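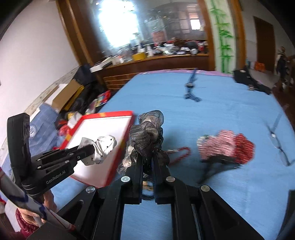
Scrunchies, in quantity.

Growing it out, month 4

Filed under: Hair, Grievances
2 min read

I decided to grow my hair in the same spirit that other people decide to learn the cello. My last proper cut was at a place in Jaltville that charged me $148 and offered me a cucumber water, and I walked out looking like a junior accountant. Never again, I said, and meant it for longer than I usually do.

What I'd forgotten is the middle bit. My hair is now too long to be short and too short to go behind an ear, so it sits out sideways like an awning. At the Tevdale shops a woman I've known for years asked if I'd been unwell.
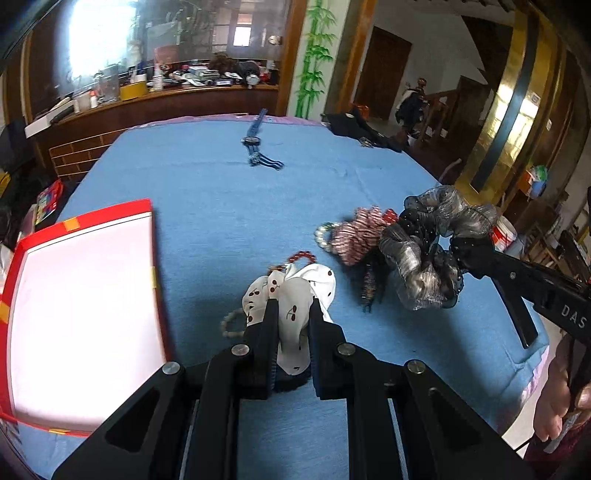

Words by Lesia Moroz

Mum's advice was to tie it up, and she has opinions on with what. Plain elastics are "for asparagus". She wore a velvet scrunchie right through the eighties and regards their return as a personal vindication. I threw all mine out when we moved to Rirkgate, along with a perfectly good crimper, and I'm told I should be sorry about both.

So far I can manage 2 styles. One is a stub at the nape, like a paintbrush. The other is a fountain on top, which I wear to clean the bathroom and once, by accident, to the bank.

My sister's wedding is in November and she'd like to know what I'm planning to do about my head. I've told her it will be up. Whether it will stay up is between me and a tin of hairspray.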